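Glaze notebook, June, late afternoon

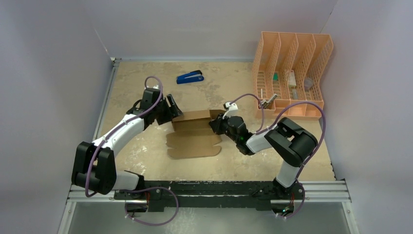
Two arms over the mottled beige tabletop.

Opened the Allemora kiln at lunch and the new celadon is so close! The 280 g test batch came out a nice soft green on the porcelain tiles, a bit grayer on the stoneware (iron in the body, I guess, I should have seen that coming). There's still some crawling on the tiles I dipped twice, mostly along the bottom edge where it went on thick. The single dips are clean. So: one dip, count to three, out. I keep writing that down and then dipping twice anyway.

Tile 77 is the one to look at. Same recipe but with the Goossens feldspar in place of our old bag, and it's glossier with hardly any pinholes. Floor Van Damme thinks it's the longer hold at the top and she may be right, that tile sat on the hot shelf. I'll put both feldspars side by side next time, same shelf, same clay, and then we can argue properly.

Controller log says it peaked at 2,262 – no, I read that wrong, 2,626 is the firing number and I was copying from the wrong column. Need to pull the real peak off the controller before somebody clears it. The cones looked fine, tip just touching.

Mixed a fresh 2,000 g of the base, sieved it twice, and it's in the lidded bucket under the sink. It was still settling hard by four o'clock, so I put in a pinch of bentonite (slaked first this time, no lumps!). Stir from the bottom before you use it, please, all the way down.

Still to do: wash the kiln shelves, order more cones, find the good sieve brush.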